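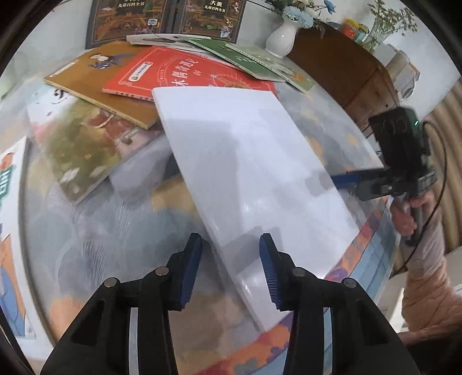 Fig. 2. Picture books fanned out on the Bisteo table, with a plain white cover laid across the top.

Section 2: Setting up the book fan

Now for the fun part! Your Bisteo table is standing, the surface is wiped down, and it's time to get some books on it. A fan is our favorite way to lay out picture books at home or in a reading corner, because children choose by cover, and a fan shows a bit of every cover at once. It suits a curved tabletop beautifully, too.

Before you start

You will need:
– the books you want on show (big, thin picture books are the easiest to begin with)
– one large book or folder with a plain cover
– a soft, dry cloth
– the Pesel label sheet, if you use labels (30 labels to a sheet, part no. 893)

If you haven't tightened the table legs yet, go back to Section 1 and do that first.

Laying out the fan

1. Wipe each cover with the dry cloth. Glossy covers pick up fingerprints in no time, and they slide better against each other when they're clean.

2. Sort the books by size. Don't worry about subject or reading level at this stage – you can swap books around later as much as you like.

3. Put the largest picture book down first, well inside the edge of the table. This one carries the rest, so pick something sturdy that lies flat.

4. Add the next book on top and turn it a little, so that the spine and a good piece of the cover below stay in view. An ochre cover with a bright red one over it looks terrific, and strong colors like these can be spotted from across the room.

5. Keep going, turning each book a little further than the last. Titles may end up sideways. That's fine! Children tilt their heads and read them anyway, and large lettering like the 木偶奇遇记 (Pinocchio) on the red cover in Fig. 2 stands out at any angle.

6. Lay the plain book or folder diagonally across the table, with its narrow top edge resting over the other books and the lower end pointing toward you.

7. Take a step back and look at it from a child's height. If a cover you love has disappeared, pull that book out by an inch or so and straighten its neighbors.

Note: The plain cover is a lovely extra. We use ours as a "today's pick" spot. Set a small card on it, or slip a drawing inside if yours is a folder, and change it whenever the mood takes you.

Note: Under a bright lamp, a glossy white cover will show reflections. Move the lamp to the side, or turn the book slightly until the glare is gone.

CAUTION: Don't let books stick out past the edge of the table. A child leaning on an overhanging book can bring the whole fan down.

CAUTION: Never lift the fan as one stack. The books are only resting on each other and the glossy ones will slip. Take them off from the top, one or two at a time.

Labels

Stick Pesel labels near a corner of the cover, clear of the title and the faces of any characters. Press from the middle outward and leave them alone overnight before the books go back on the table. Try a label on the back cover first if the book is old or has a cloth finish. For books that already have a library label, leave the old one in place and put yours beside it.

Changing the books

Swap the top two books every few days and rebuild the whole fan once a month. Our Ivanyshyn reading corner started the year in January with nothing but animal stories, then moved on to fairy tales, and the fairy tales are still going strong. Mix languages if you have them! A book in a script the children can't read yet often gets opened for its pictures.

Books waiting their turn can stand upright in the Ekmont bin, spines up. Fitting the bin to the table is covered in Section 3.

Section last revised Tuesday, May 19, 2020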